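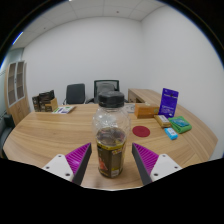
4. Drinking during evening training

The amount a club player drinks between two training blocks is usually taken from what the player says afterwards, and we had doubts about this method from the beginning. In the diaries of the four hockey clubs, most entries are given as a part of a bottle: "half", "a bit less than half", "nearly all". Such an answer depends on how well the person can see the level. With a clear bottle whose label goes round the lower half, as in Figure 1, the upper part is easy to judge, but a dark drink behind a dark label is much harder to estimate once the level has gone down to that height. Players at Ralcombe, who mostly brought commercial drinks, wrote "half" more often than players at Wetville, who mostly refilled their own bottles at the tap. We do not think that the two groups drank so differently. It seems more likely that "half" was used as a word for any level that reached the label.

For this reason the diary was changed after the first month. Each player received a plain bottle of 650 ml with lines on the side, and wrote down the line before and after each block. Keith Lockyer collected the sheets at the two northern clubs and Eldana Yilma at the other two. The coaches were asked not to call extra drinking breaks, and not to remove any that they already had. At Halliday the coach had the habit of stopping play when the goalkeepers changed over, and this was left as it was, although it gives that club one more break than the rest.

The collection lasted eight weeks and gave 900 complete entries. Entries were left out when one of the two readings was missing, or when the second reading was higher than the first and the player had not written that the bottle was refilled. Sharing was a bigger problem than refilling. In the younger teams a bottle could pass through several hands before it came back to its owner, and the reading then says very little about one person. We kept these entries in a separate table and they are not used in Section 5.

Two results should be mentioned already at this point. First, players drank less in the second break than in the first one at all clubs, also on the warmer evenings in March. We had expected the opposite. In the interviews several players explained that they do not like to run with a full stomach, and that the second block is normally the practice match, where the running is harder. Second, goalkeepers drank more than outfield players in both breaks. Their equipment is heavy and keeps the heat in, so this was less of a surprise, but the difference was also found in sessions where the goalkeepers had trained apart and at a slow pace.

The weak side of the marked bottle is that the player knows that the drinking is being observed. Thảo Vũ compared the first and the last two weeks and found somewhat lower values at the end, which may mean that players at first drank more because of the lines. The weather also changed in this period, and with our data the two effects cannot be separated. A club wishing to repeat the work should perhaps give out the bottles some time before the first reading is taken, so that they are no longer new. We would also advise asking for the readings on paper, at the side of the pitch, and not by telephone message later in the evening. Cavex, the only club where messages were tried, had the most missing second readings.

By Delwyn Nepia and Thảo Vũ
Wed 4 November
4 min read
8 shares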